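Recording good demonstrations with remote control

This page explains how we record demonstrations for the lab bench task at Gultwood. You drive the arm with the hand controller, the recorder saves every movement, and later the policy learns from your episodes. You need Skillatis installed and the bench simulation open.

Before you record

Do 20 practice runs with the recorder off. Your first runs will be slow and full of small corrections, and the model learns these corrections too. Set the speed limit to 35 percent and keep it there for the whole session. If you change it in the middle, the episodes do not fit well together.

Start every episode from the same place: fingers open, tips pointing down, gripper above the yellow bin. Wait one second, then press Record.
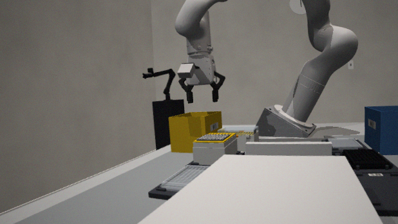

Now move the arm in one direction at a time until you feel comfortable. Go sideways first, at a safe height over the racks, and only then go down. Many beginners go down and sideways together, and a finger touches the edge of a rack. Such an episode must be deleted, even when the rest is good.

Closing the gripper

Stop fully before you close. I count "one" in my head, close, count "one" again, and lift. This small pause helps a lot – without it, the policy often closes too early. Press the trigger softly to the end and do not release it during the lift.

If you miss the plate, you may try one more time in the same episode. After a second miss, press Discard and begin again.

Saving and checking

Give each file the name of the task and your initials. Wian Mabuza checks the new files every Saturday and sends back the ones with jumps in the wrist angle. These jumps come mostly from turning your hand too fast.

For a first training you need 70 clean episodes. We got a usable policy with this number, but placing was still weak, so the final set has 1000. Do not record more than one hour without a break – tired hands make shaky data, and you will see it in the plots.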